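Monday, August 16, 2021

Two Hundred Miles of Fairway? No, Just One Night

Lilla Antal doesn't sleep much in July. Neither do the 23 golfers who signed up for her glow-ball relay at Trirkham, a nine-hole muni where the greens are slow and the coffee is free till it runs out.

The format is simple. Teams of 2, alternate shot, tee off at dusk, keep going until the sun's up. One odd man out this year, so Antal played herself. Badly, she says.

"I lost a ball on the first hole. It was lit up. It was green. Gone."

All of it goes to caddie scholarships. The Skellon Fund pays up to 500 dollars a kid for books, bus fare, shoes, whatever gets them to the course and then to class. Small checks, quick ones. Antal looped at Leung as a teenager and remembers waiting till September for hers.

Rain came through after midnight. Short delay, everybody under the cart barn roof, somebody's radio going. A putting contest broke out on the conrete. Then back out to the sixth, which floods, and did. 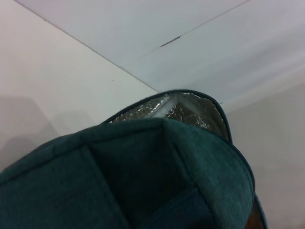 By sunrise most teams had quit counting strokes and were only counting holes. Sadasa, the pro shop's long-time sponsor, matched the pledges hole for hole, so nobody wanted to be first to stop. The last pair walked in off the ninth at breakfast time, wet to the knee, arguing over a two-footer from hours before.

Next year Antal wants a second course in on it. Leung has said maybe. She's allready asking about lights.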